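Working Group on Household Robot Practice: Minutes of the January Meeting

By Deolinda Coelho, minutes secretary
January
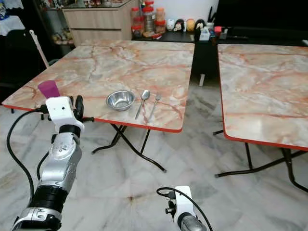
Table-setting task, two folding tables, bowl, spoon and fork on the left table.

Filed under: Standards & Good Practice, Meeting Notes

Present: Mahtab Rostami (chair), Mandla Jacobs (Brereck), Custódio Lobo (Vundia), Costel Spahić (Bošković), Deolinda Coelho (minutes)
Apologies: none received from Dridel. The seat is still open.

The meeting opened at 9:30 a.m.

1. Minutes of the last meeting

Accepted with one correction. Under item 5, "operator" should read "supervisor." The two words have different meanings in the draft and the error changed who is allowed to restart an arm after a stop. Coelho will reissue the page.

2. Matters arising

Spahić has sent the revised glossary to all members. Lobo asked that "home setting" be defined before "task area," because the second term depends on the first. Agreed.

Jacobs has not yet received comments from Dridel on the stop-button wording. Rostami will write to them once more and, if there is no answer before the next meeting, the wording stands as drafted.

3. Draft section 4: preparing the task area

This took most of the morning. The section covers what a supervisor must do before a two-armed robot works at a table in a furnished room.

3.1 Folding tables. The current draft says only that the work surface must be "stable." Jacobs said this is too loose to check. He proposed that a folding table may be used if the legs are fully open, any lock on the legs is engaged, and the table does not shift when pressed by hand at each corner. Spahić asked whether a weight test would be better. Lobo said a weight test would not get done in practice and he would prefer a hand test that people carry out every time. The hand test was agreed. The weight test goes into the notes as an option for sites that want it.

3.2 Table feet. Crossed legs spread out under the tabletop and their feet can sit where a wheeled base or a supervisor's shoe needs to go. Agreed to add: "Check the floor positions of all table feet before the robot is moved up to the table, and again if the table is moved." Rostami asked for the same line to be repeated in section 6, on moving between tables.

3.3 Smooth floors. Polished tile was discussed at length. Spahić reported that Bošković puts non-slip pads under table feet on tile as a matter of routine. Jacobs said Brereck does this only when the hand test shows movement. No agreement on making pads compulsory. The draft will say "should" and the question will be looked at again when there are records from more sites.

3.4 Two tables. Where a task uses two tables, the draft will require the supervisor to write down which one is the start table and which one is the finish table. Matching tables were raised as a problem by Lobo. When both have the same top and the same edge, written notes such as "the marble one" are no help to anyone. Agreed that notes should use left and right as seen from the robot, and that this should be stated on the record sheet itself.

3.5 Gap between tables. Lobo wanted a minimum figure. Jacobs wanted a rule that the gap be kept clear to the floor. Both will be drafted and compared.

4. Draft section 5: objects

4.1 Metal tableware. Spoons and forks are to be laid with the handles toward the robot unless the task says otherwise. Jacobs pointed out that this makes results from different sites easier to compare. Forks count as pointed objects under the draft and need the lower speed setting. Spahić thought the lower speed should apply to spoons too, so the supervisor does not have to change settings in the middle of a run. Agreed: where any pointed object is on the table, the lower speed applies to the whole run.

4.2 Spacing. A spoon and fork lying close together may both be touched by one gripper. The draft will not set a minimum distance, as real tables are laid in all sorts of ways. It will require the spacing to be recorded.

4.3 Shiny surfaces. Lobo described trouble at Vundia with polished bowls, where the grasp point was placed wrongly under ceiling lights. He has 316 runs on file and will pull out the ones with steel bowls. Members asked him to note the lighting for each, if it was written down at the time.

4.4 Objects already held. If an arm is holding something when a run is paused, the supervisor must decide whether to support the object before releasing the gripper. The draft said "remove the object." Rostami felt this invited people to pull on it. New wording: "Support the object from below, then open the gripper from the control panel." Agreed.

5. Draft section 7: the rest of the room

The point of working in a lived-in room is lost if everything is cleared out of it. The group agreed again that shelves, counters and cabinets may stay as they are. The following apply within arm's reach of the robot, measured with both arms extended:

- Glass jars and glass shelves are moved or shielded.
- Ornaments and other small loose items are moved.
- Cloths that hang over an edge are folded back or taken away.
- Anything leaning against furniture or a wall, such as a stick or a broom, is laid down or taken out of the room.
- Television screens are treated as glass.

Outside arm's reach the same items may stay, provided the robot base is fixed for the whole run. For a moving base, reach is measured from every point on the planned path. Spahić said this would rule out some of the smaller rooms Bošković uses. Rostami asked him to bring the floor plans of two of them.

6. Draft section 8: cables

Short discussion. External cables at the wrist need enough slack for the full range of the joint, and not so much that the loop can catch a table corner. Jacobs will supply wording on how to check this: move each arm slowly through its range with the table in place and watch the cable the whole way. The check is done at the start of each session. Lobo asked for it to be done after every gripper change as well. Agreed.

7. Record sheet

The sheet now has 12 fields. Coelho has had complaints that it takes too long to fill in, about 7 minutes per session. Members went through it and removed the field for room temperature and the one for the supervisor's job title. "Table foot positions checked" and "start table (left/right)" were added, so the total is unchanged. Coelho will move the fields that never change between sessions to a cover page.

8. Any other business

Lobo asked whether photos may be attached to the record sheet in place of the written layout. Decided: a photo may be attached in addition, but the written layout is still required.

Spahić asked that the drafts be sent as plain text and not as locked files. Agreed.

9. Actions

Coelho: reissue the corrected page; revise record sheet and cover page.
Jacobs: wording for 3.5 (clear gap) and for the cable check.
Lobo: wording for 3.5 (minimum figure); steel bowl runs from Vundia.
Rostami: letter to Dridel; repeat the table feet line in section 6.
Spahić: two floor plans; glossary order.

Drafts to reach Coelho at least 4 working days before the next meeting. The date will be sent around by email.

The meeting closed at 12:15 p.m.

Last updated: January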